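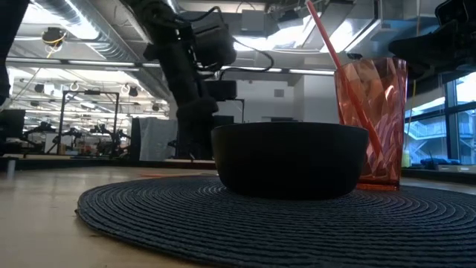
Home Workshop Kitchen Finishes Repairs Contact

Re-oiling a Light Wood Tabletop

Ileana Pană
Updated 13 March 2019

This procedure covers a solid wood dining or kitchen table that was previously finished with oil or hardwax oil. It does not cover lacquer, polyurethane, or veneer. A lacquered top has to be stripped first, and a veneered top should not be sanded by hand without knowing the thickness of the veneer.

Identify the existing finish

Place a drop of clean water on an inconspicuous part of the top and leave it for ten minutes. On a worn oil finish the water darkens the wood and leaves a spot with a soft edge. On a film finish it stays as a bead and wipes off without a trace. A recently oiled top will also bead water, so follow up with a second check. Rub the underside edge with a cotton swab dipped in denatured alcohol. If the swab turns sticky or the surface softens, the finish is shellac or a similar film. If nothing changes, scrape a small area with a fingernail or the back of a knife. A film comes up as flakes or a thin curl. Oil does not.

Materials

Hardwax oil, clear, matte or satin
Sandpaper in medium and fine grades, plus 500 grit for use between coats
Sanding block with a cork or felt face
Lint-free cotton cloths
White nylon pad
Mild dish soap without lotion or dye
Mineral spirits
Metal container with a lid, for used cloths
Nitrile gloves

The quantities below were worked out on a small table with a top of 672 square inches, using Raveo clear satin. Two coats took less than a quarter of the smallest can. Larger tops scale in direct proportion, with an extra allowance for end grain, which absorbs more.

Clean the surface

Wash the top with warm water and a small amount of dish soap. Work in the direction of the grain and wring the cloth out until it no longer drips. Change the water when it becomes cloudy. Wipe again with plain water to remove soap residue, then dry the top with a clean cloth.

Grease near place settings often survives the first wash. Go over these areas with a cloth dampened in mineral spirits. Ventilate the room while you do this and keep the cloth away from heat. Let the top dry overnight before sanding. Damp fibers tear under the abrasive and clog the paper.
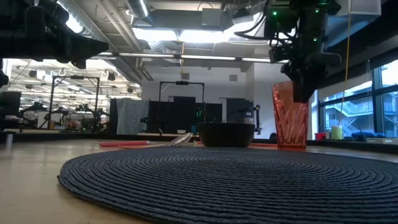 Ring marks fall into two groups and are treated differently. White marks are moisture held in the finish and normally disappear with the old surface layer. Black or blue-gray marks are in the wood itself, usually from iron in contact with tannin, and are common on oak. Sanding removes the shallow ones. Deeper ones require oxalic acid, applied wet to the whole board to avoid a pale patch, then rinsed thoroughly and dried. Follow the safety directions on the package. Do not dry-sand wood that still has acid residue on it.

Sand

1. Start with the medium grade. Use full-length strokes along the grain with even pressure.
2. Keep the block flat at the edges. Tilting it rounds the corner and exposes a lighter strip.
3. Stop when the color is uniform. Sanding deeper than that shortens the life of the top with no gain in appearance.
4. Vacuum the surface with a brush attachment.
5. Repeat with the fine grade until the scratches from the first pass are gone.
6. Wipe with a dry cloth. Avoid commercial tack cloths, as some leave a residue that affects absorption.

Check for remaining scratches with a lamp held low at one end of the table. Marks across the grain show up clearly in this light and are much harder to remove once oil has been applied. Glossy spots indicate old finish that has not been cut through.

On tops made of glued strips, the grain may rise and fall from one strip to the next. Sand along the length of the strips anyway. Chasing individual strips produces dips that can be felt with the palm.
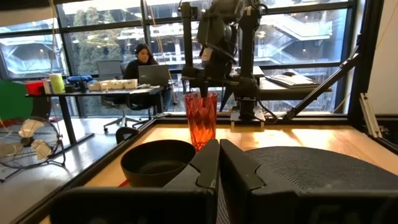

Bowl and patterned drinking glass on a light wood tabletop with a glossy finish.

Apply the oil

Stir the can for at least two minutes. The wax and any matting agent settle at the bottom, and shaking introduces bubbles. Room temperature should be moderate and steady. In February, when indoor air in heated homes is dry, the oil sets up faster and should be worked in smaller sections.

Pour a small amount onto the wood and spread it with the nylon pad. Aim for complete coverage with no pooling. Wait for the interval printed on the can, then remove all excess with a cotton cloth. The surface should feel nearly dry after wiping. Oil left standing cures into tacky patches that have to be scrubbed off with mineral spirits.

Coat the underside as well. A top sealed on one face only takes up moisture unevenly and can cup.

Leave the first coat overnight. Rub lightly with the 500 grit paper, just enough to knock down raised fibers, and remove the dust. Apply the second coat more thinly than the first. A third coat is seldom useful on a top that has been oiled before.
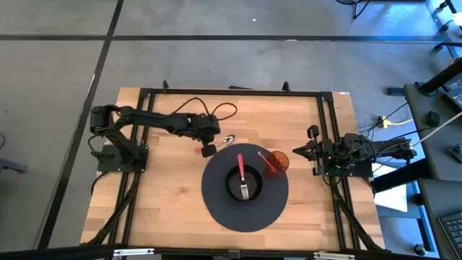
Used cloths can ignite on their own as the oil cures. Soak them in water immediately and store them in the lidded metal container, or spread them flat outdoors in a single layer until stiff. Do not leave them folded or bunched in a trash can.

Curing and first use

Light use is possible after a day. Full cure takes about 7 days for most hardwax oils, longer in a cool room. During this period:

- Wipe up water at once.
- Do not cover the table with a cloth or plastic.
- Keep woven mats and rubber-footed items off the surface, as they slow drying underneath and can leave an imprint.
- Do not use soap or cleaning sprays.

Spot repairs

A local scratch does not require a full re-oil. Sand the scratch with the fine grade, feather the edge with 500 grit, and apply a few drops of oil with a fingertip wrapped in cloth. Wipe dry. The repaired area may look darker for several days and should blend in as it cures. If it stays darker, too much oil was left on the surface; rub it back with mineral spirits and let it dry again.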